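Labels That Outlast the Equipment: A Records Manager on Asset Numbering

2019-10-31

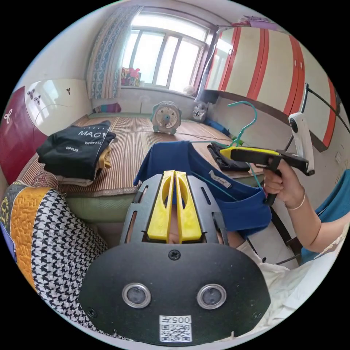 Most asset registers fail at the point where a number meets a surface. The records manager at Brundton, a calibration and repair firm that handles instruments for outside clients, has spent much of her career on that point. She asked not to be named, as is usual at the firm, and spoke in the records office on the second floor. Her subject is the identifying label: what is printed on it, where it is placed, and how long it can be read. A typical small label carries a short code in plain characters and a QR code beneath it, as on the white one reading "005A", which appears upside down from one side and has to be read from the other. She regards orientation as a minor matter. "A scanner does not care which way up it is," she said. "A person does, so you write the rule for the person."

Brundton's register currently holds 1,504 live entries. When she took it over, it was a spreadsheet with three numbering schemes in the same column. The oldest used the purchase year followed by a serial count. The second used a department letter. The third had been imported whole when the firm took on the contents of a workshop at Tristley, and duplicated part of the first.

"We had 26 pairs of items with the same number," she said. "In most pairs you could tell them apart by type. One was a torque wrench and the other was a bench supply. In a few pairs both were gauge blocks, and those we had to pull from service until we could trace the certificates."

Her first decision was to stop putting meaning into the number. Department letters became wrong when departments merged, and purchase years were often the year of the invoice. The present scheme is a plain sequence with a suffix letter. The suffix identifies a component of a set that can be calibrated separately, so a case of probes has one number and each probe has its own letter.

"People ask for meaning because they want to look at the label and know something," she said. "What they need to know is in the record. The label only has to get them there."

The choice of material took longer. Paper labels with a laminate cover were tested first, then polyester with a permanent acrylic adhesive, then anodized aluminum plates. The firm bought its trial stock from Van Hecke and ran 100 samples of each type through the solvent wipe used in the cleaning room. Paper was rejected in the first week. Polyester held up well on flat painted metal and poorly on textured plastic, where the corners lifted. Aluminum survived everything but could not be fitted to curved housings without a backing pad.

The firm settled on polyester for general use and aluminum for anything stored outdoors. Textured plastic remains a problem. Technicians are told to find the smoothest area within reach, degrease it with isopropyl alcohol, and leave the adhesive for a full day before the item is handled.

"The day is the part they skip," she said. "I understand it. The item is on the bench, the client is waiting. But when I get a loose label in an envelope with a note saying 'fell off something', I know how it was applied."

Placement is covered by a single page in the firm's procedure. The label must be visible with the item in its normal resting position, must not cover a manufacturer's plate, and must not cross a seam or a removable cover. The last rule was added after a service visit in which two identical instruments were opened side by side and closed with each other's covers. The error stayed in the register for 497 days and was found only when a serial number was checked against a warranty claim.

The code itself holds the asset number and nothing else. An earlier version held a web address, which stopped working when the register moved to Usinetti, the software the firm now uses. Every label printed under the old arrangement had to be replaced. The manager describes this as her own mistake.

"I was pleased with it at the time – you pointed a phone at it and the record opened," she said. "Then we changed servers. The number would have been fine. It was the address around it that expired."

Error correction is set to the second highest level, which makes the pattern denser but tolerates scratches. On the smallest labels this brings the modules close to the limit of the office printer, and a test scan is required before each roll is released. Labels that fail are shredded. Leaving spares in a drawer, she said, is how duplicates start.

The next full audit begins in November. Two people will walk each room, one scanning and one reading the characters aloud, and any disagreement between them is logged before the item is touched. Items with no label go to a shelf outside the records office with a dated tag. The shelf was cleared last week, except for one pressure gauge still waiting for its certificate to be found.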